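Round bed

A round bed is a bed with a circular sleeping surface. Covers for it are cut to the shape, and many are quilted or tufted and printed with flowers.
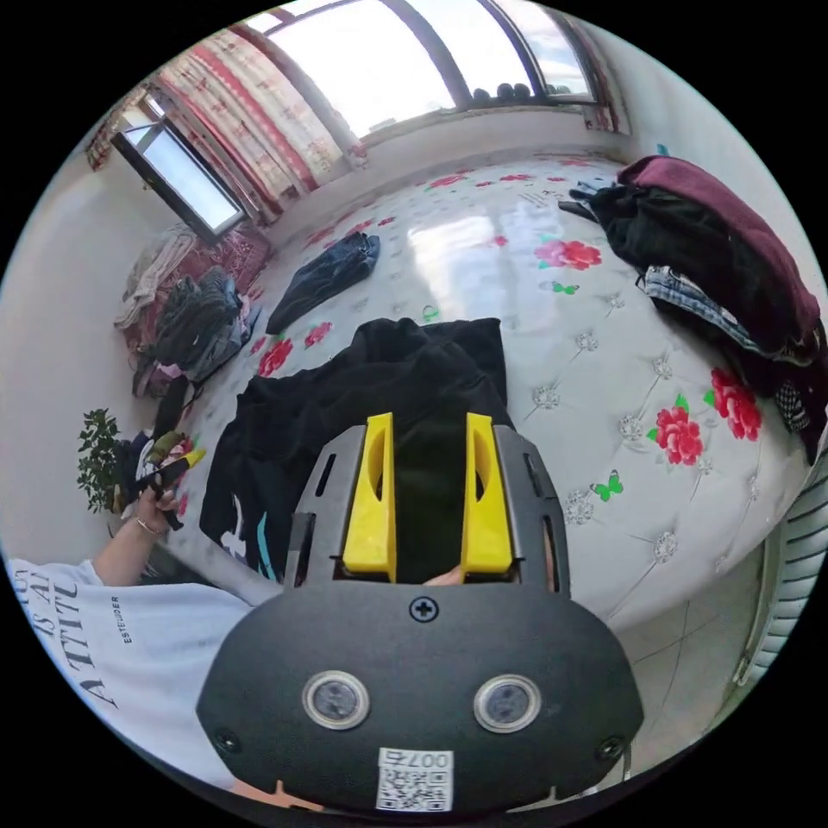
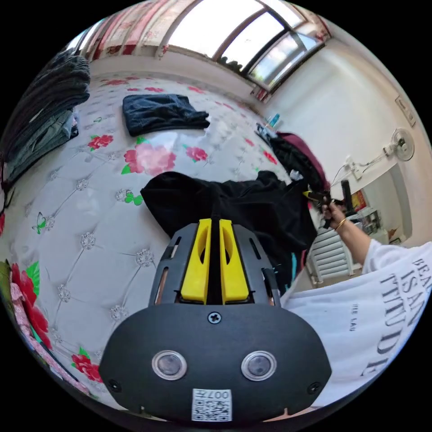 Clothes on a tufted bedspread with a rose print

Because it can be reached from most sides, a round bed is also used for folding laundry. The maker Jotberg sells covers in five sizes. Gevora, a rival, offers four, all with elastic edges.

See also: Bedspread, Quilting, Tufting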